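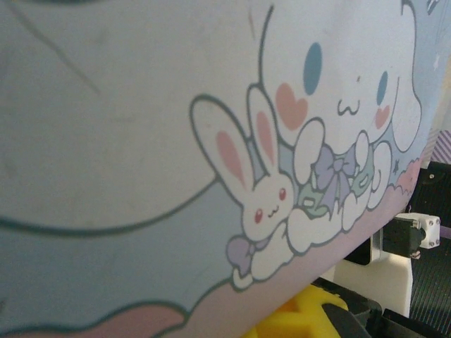

4.2 Printed mats and the business of keeping a table nice

Of all the household textiles our participants talked about, the printed table mat was the one they were fondest of, and the one they had the most trouble explaining. Curtains and towels get replaced when they wear thin; a mat with a favourite character on it seems to live by quite different rules. Figure 3 shows one such mat, with a cartoon puppy in the style of Cinnamoroll and a little white bunny tucked in close to it, both with pink touches and a lavender bow apiece.

Figure 3. Printed cloth mat with puppy and bunny characters. A crease and faint smudges are visible on the pale ground.

We had 617 diary entries in all from the Turkberg households, and roughly 80 of them mention a mat by its character before they mention what it is for (a lovely habit, and one we picked up ourselves while coding the diaries!). People wrote about putting "the puppy" away before a messy supper, or bringing "the bunny" back out when visitors were due. Okafor's earlier work on tea towels found something similar -- the picture decides when the cloth may be used, and the cloth's own sturdiness hardly comes into it.

Pale grounds came up again and again. They show every mark, and our participants knew this perfectly well when they chose them. Several told us they would sooner live with a smudge than risk a hot wash on the print, and one kept her mat rolled round a cardboard tube all through November so that it would lie flat for the family coming to stay. Fold lines bothered people rather more than stains did, which surprised us at first, although Selim Taşdemir had suggested as much at the planning stage, having grown up in a house where the good cloth was never, ever folded.

We come back to storage in Section 4.3, together with the drawer surveys.

Last updated: November
34 shares | 2173 views | 9 comments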